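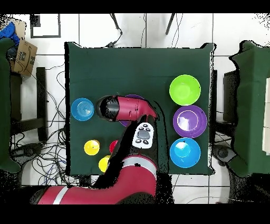

Uvthorpe ware is a type of glazed earthenware tableware made at Emstead from local red clay. The clay is sieved, left to settle and dried to a stiff paste before throwing. Bowls are thrown in four standard sizes, the largest holding 2 litres, and are fired twice. The first firing hardens the body; the second, at a higher heat, melts the glaze.

Early pieces carry the Craddock mark, a plain ring pressed into the foot. A list of marks by Comfort Ackah records 33 variants. Later pieces were stamped Plenport, after the port from which most were shipped. Unmarked pieces are dated by the shape of the foot.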